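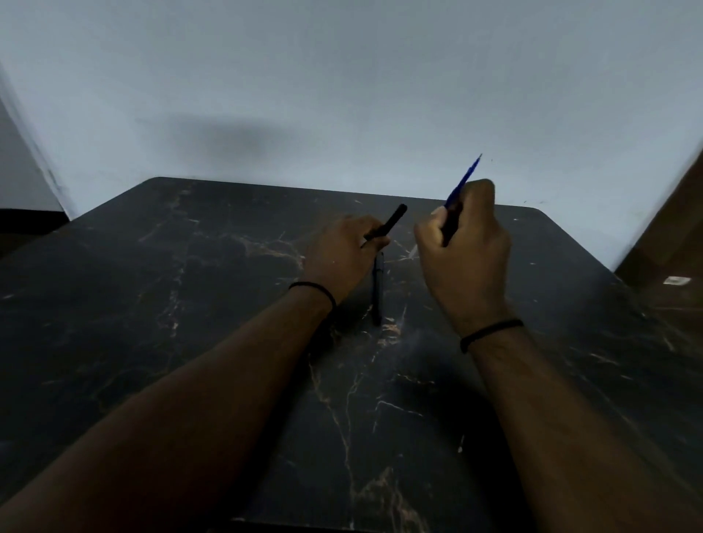 Pen sorting at the Pundthorpe reading room

The reading room in Pundthorpe gets through a lot of pens. They come in from the school, from the bank when it closed, from people clearing out a parent's desk, and they all go in the same drawer until somebody has an afternoon to go through them. We do the sorting on the square table with the black marble pattern, and it goes quicker with one pen in each hand, a black one and a blue one say, so that you can put them into their colours as you go. The gold and off-white veins in the top make it easy to lose a slim black pen if you lay it down, so have a tray ready.

This page is for anyone who would like to help with the next sort, or who runs a similar drawer at Lusdale or Rundton and wants to know how we do it. The last count was 414 pens, of which 64 went in the bin. The rest are back in use or packed in envelopes for the spring classes.

The first pass

Take the pens out a handful at a time. Look for split barrels, missing clips and anything that has leaked. A leaking pen goes straight into the old biscuit tin and you wipe your hands before touching the next one. Clear and tinted barrels are easy to check against the light, as the ink level shows. Dark barrels have to be opened or tried on paper.

Caps are the main trouble. A pen without a cap goes to one side with the spare caps, and we match up what we can at the end. Don't force a cap that is nearly right. It will crack, or come off in someone's bag.

The scribble test

Every pen gets 2 lines on scrap paper — one straight, one looped. If it skips, try it again on a rougher sheet. If it still skips after 5 goes it is finished. Gel pens that have been stored point up often need longer, and we leave those point down in a mug overnight before deciding.

Please use the backs of the old newsletters for this and not the blue pad, which is for messages.

Taking pens apart
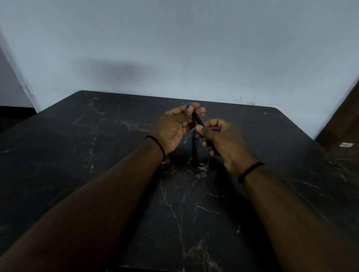
Some pens are worth opening. The refill may be dry while the barrel is sound, and we have a box of refills from Majumder, the stationer's in Rundton, in the common sizes. Unscrew the barrel over the table and keep the parts together. If there is a spring, put it in the saucer at once. Hold the old refill next to the new one before you fit it, as a small difference in length will stop the barrel closing.

Pens with a glued barrel can't be refilled. Check for a seam first, and if there isn't one leave it alone.

Packing up

Blue and black go in separate envelopes, twenty to an envelope, with the colour written on the flap. Red and green are kept loose in the jar by the window. Felt tips go to the children's corner and should not be mixed in with the rest. Mark the envelope with an R if the pens have been refilled, so we can see how long the refills last.

The next sort will be in March, once the hall has its tables back. Donated pens can be left in the box inside the porch at any time the room is open. Pencils are welcome too, but please sharpen them first.

Page updated Feb 23, 2022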